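# The Drawers at the Back of Giltbridge

Giltbridge takes in retired servers from offices, clinics and two county libraries. They arrive on pallets, usually with the rails still attached, and most of them leave again as parts. The part that takes the longest is the drives.

"People wipe a machine and think they're done," says Kalkidan Demissie, who runs the bench. "Then we open it and there are three more drives in the front bays."

Each drive sits in a caddy, a carrier that slides into the chassis and lines the drive up with its connector. Makers rarely agree on the shape. The shop keeps 93 kinds in labeled drawers, and a missing one can hold up a sale for weeks — a good chassis without caddies is hard to move.

Tormod Söderlund sorts them. He checks the latch first, then the screws, then the rails. Cracked ones go in a bin by the door. Last February he cleared 800 in a month, most of them from a single bank that had closed its server room.

Prices are modest. A common caddy brings a few dollars, an odd one a good deal more, and buyers in Brotley will drive over for a set of matching ones.

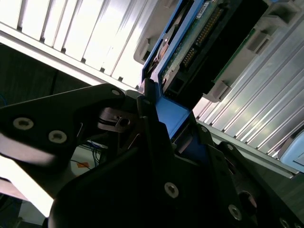 Jonatan Rønning

Blue caddies have a drawer to themselves. The color helps at the bench, where most of what comes out of a chassis is gray or black, but Söderlund still goes by the part number. Connectors get a look before anything is packed, and a bent pin sends the board back to Demissie.

The next pallet is due from Ñahui, 300 drives by the paperwork.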